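Home Care Forums > Setting Up at Home > Bedding and Comfort

Thread: Duvet on a hospital bed. Am I the villain here?

glenys_c
Posted 7:14 pm

My father-in-law is coming to live in our downstairs room after his hip, and I have been in an argument about bedding for most of January. I say he gets a proper duvet. My sister-in-law, who lives four states away and is therefore in charge, says hospital beds take a sheet and two thin blankets and anything else is asking for trouble. Please tell me I'm right, or at least be gentle.

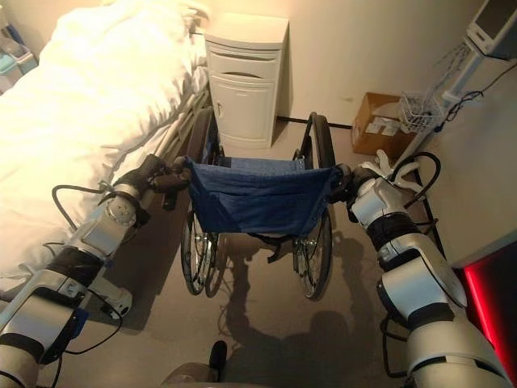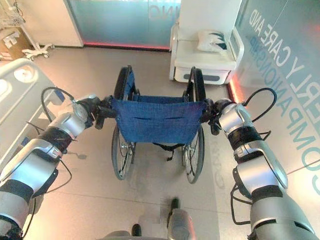

DUVETS, BLANKETS AND THINGS THAT SLIDE OFF
22 replies, newest last

malyctibor
Posted 7:31 pm

You're right about the warmth and she's right about the laundry. I looked after my mother for 7 years and went through every bed covering sold to man. A duvet is lovely until you have to wash it. Ours went in the home machine exactly once, came out as a wet boulder, and took two days to dry over the banister. After that it was the laundromat, and I got to know the laundromat well.

If you want one, buy two light ones instead of one thick one. Peel off a layer when he's hot. Wash the one that needs it.

porchlight37
Posted 7:40 pm

Thick duvet plus side rail equals duvet on the floor by 3 a.m. I don't make the rules. The rail holds the edge up, the weight goes over, and gravity takes it from there.

glenys_c
Posted 7:52 pm

It's already a bit like that. I tuck it in and it comes out looking at me.

Sister-in-law has now sent a link to a "cellular blanket," which I thought was a phone plan.

BedsideBarb
Posted 8:05 pm

Cellular blankets are the ones with the holes. I was a night aide for a long time and I will defend them until I die, at which point somebody can put one over me. They're warm, they dry in no time, and you can get to a person's feet without unwrapping him like a tamale.

I'm going to be the wet blanket (sorry) and say something about thick covers generally. If he's going to be getting up at night on a new hip, he has to be able to throw the thing off with one hand, half asleep. Have him try it in the daytime. If he gets tangled at two in the afternoon he'll get tangled at two in the morning.

malyctibor
Posted 8:11 pm

Barb, with respect, my mother hated those blankets. She said it was like being in the hospital. I told her she had a hospital bed. She said that was exactly her point.

BedsideBarb
Posted 8:16 pm

And was she warm?

malyctibor
Posted 8:18 pm

She was warm and furious.

Tupelo_Dan
Posted 8:44 pm

Has anyone asked the man what he wants?

glenys_c
Posted 8:50 pm

I have. He wants to go home and he wants his own quilt, which his late wife made and which weighs about as much as a calf. The quilt will be going on the armchair where he can see it. That much we've agreed on.

porchlight37
Posted 9:02 pm

Quilt over the knees in the chair is a good answer. Just keep it out of the wheels if he's getting pushed anywhere. My uncle lost a very nice afghan that way between the kitchen and the back porch. We found out how much yarn is in an afghan.

hollow_reed
Posted 9:20 pm

Brand question, if that's allowed. We bought the Nestia all-season, which is two thin duvets that snap together. Good idea, bad snaps. One of them finds my husband's shoulder every night. We ended up cutting off the ones near the top and using it that way. The Bilo one has ties, slower to put together but nothing pokes you.

Tupelo_Dan
Posted 9:27 pm

Had the Bilo. Ties came undone in the dryer and I pulled out something resembling a maypole. Went back to snaps.

hollow_reed
Posted 9:30 pm

You tie them again afterward, Dan.

Tupelo_Dan
Posted 9:33 pm

I'm a busy man.

mod_Holroyd
Posted 9:41 pm

Brands are fine, store links aren't. I removed the one to the Prullik heated throw. Separately, please ask his nurse or doctor before putting anything heated on a bed like this, particularly if he doesn't feel heat well or can't get out from under it by himself. We have an old thread on that and it got long.

BedsideBarb
Posted 9:50 pm

Thank you, Holroyd. I was typing the same thing with more capital letters.

Glenys, while you're shopping: size. Hospital mattresses are usually narrower than what you've got upstairs, and a lot of them are longer than a regular twin. Measure his before you buy fitted sheets. For the cover, go only a little wider than the mattress. People buy a queen because it looks cozy, then spend their lives picking it up.

glenys_c
Posted 10:03 pm

I may have bought a queen.

porchlight37
Posted 10:04 pm

Oh, Glenys.

malyctibor
Posted 10:12 pm

Fold it in thirds lengthwise across the foot of the bed. He can pull it up if his feet are cold and it isn't hanging off the side. I did that for a whole winter, and I was complimented on it by a visiting priest.

Also, buy a second duvet cover before you buy anything else. You can live with the wrong duvet a lot longer than you can live with one cover.

BedsideBarb
Posted 10:15 pm

I agree with Ctibor about the covers. Please note the time.

glenys_c
Posted 10:26 pm

Right. So the plan is a light twin duvet, two covers, one holey blanket underneath so I can tell my sister-in-law she won, and the queen goes upstairs to our bed, where my husband will steal it. I'll have his dad try flinging the whole lot off in daylight, as instructed.

She has just texted to ask what I'm doing about pillows.

Tupelo_Dan
Posted 10:31 pm

Start a new thread for pillows. The last one ran to 289 replies and two people still don't speak.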